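A day at the robot workshop

Have you ever wondered how a robot learns to pick things up? At the Bellgate open day you can find out. Erkon, a company that builds robot arms, opens its workshop to families once a year in May. The visit takes 70 minutes and you walk round with a guide.

The first stop is the safety talk. Robot arms are strong and they can't always tell when a person is close by. You stay behind the yellow line while an arm is moving. If anyone steps over it, the guide presses a large button and the arm stops.

Next you see the arms at work. One of the jobs is picking up padlocks. Workers in factories use red safety padlocks to keep a machine switched off while they mend it. The curved metal bar at the top of a padlock is called the shackle. It is smooth and thin, so the robot has to put one finger on each side of it before it closes its grip.
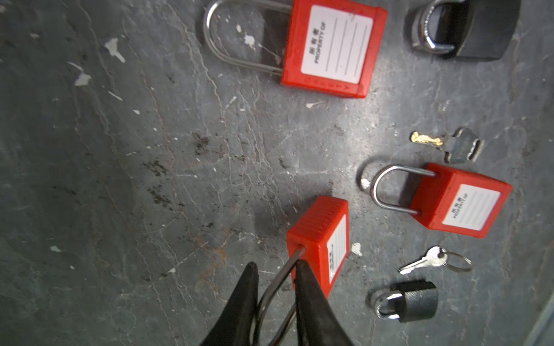
Why not just use a magnet, asked a visitor called Karagiannis. The guide said a magnet might lift the padlock and the keys near it all at once, and the robot's job is to choose one thing and leave the rest alone.

A small camera near the robot's fingers helps it choose. The computer looks at the camera's view and works out where the edges of each object are. Shiny metal is hard for it, because light bounces off in bright spots. Keys are hard too. They are flat, so there is not much for the fingers to hold.

Robots need a lot of practice. The Erkon team may repeat one kind of pick 300 times, moving the objects to new places between tries. When a pick goes wrong, they keep a record of it, so that the computer can learn from the mistake.

At the last stop you can have a go yourself. The practice arm is called Resetti. You steer it with two handles and get 5 minutes to move wooden blocks into a tray. Children under 14 need an adult with them.

Words to know

Gripper: the part of a robot that holds things.
Shackle: the curved bar of a padlock.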